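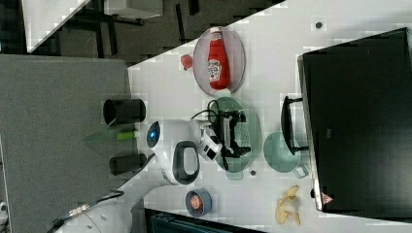
Planner rejects every grasp near one item, no collision reported in the scene view

Asked February 20, 2023

Setup is a single arm at a toy kitchen table. Grasp candidates come from a segmented point cloud, then go to the Bakier planner for collision checks. For the ketchup bottle, which lies on a plate, I get candidates and a clean plan. For the colander I get 694 candidates and all of them come back START_OR_GOAL_IN_COLLISION. The collision view shows nothing touching. Planning timeout is 500 ms. Raising it changes nothing. Same result after a restart.

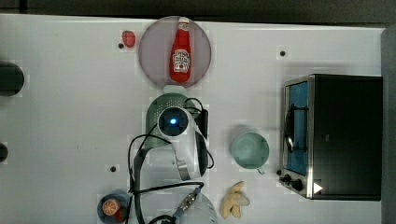 Log excerpt:

candidates: 694
after reachability: 152
after collision: 0

What should I check next?

Answer 1

Try a longer timeout. Also update Bakier if you are on an old build.

Comment from asker: Already tried the timeout, see above. The rejection happens before the search starts.

Answer 2 (accepted)

Your goal poses are being checked against the colander itself. A grasp pose puts the fingers inside the target's padded hull by definition. The bottle is narrow enough to fit between the open fingers with padding on. A colander wall grasp is not, as the convex hull fills in the hollow. 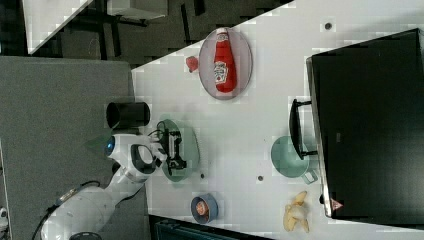
Two changes:

1. Add the target's ID to the allowed collision list for the finger links only, before goal checking. Leave the wrist and forearm links out of it.
2. Drop padding on open containers to 2 mm and switch them from hull to mesh.

The collision view draws unpadded geometry by default, so it looks clear. Turn on "show padding".

Adel Soliman

Answer 3

Same problem with bowls here. Change 1 alone fixed it for us. Remember to remove the entry after release or the next plan will go straight through the object.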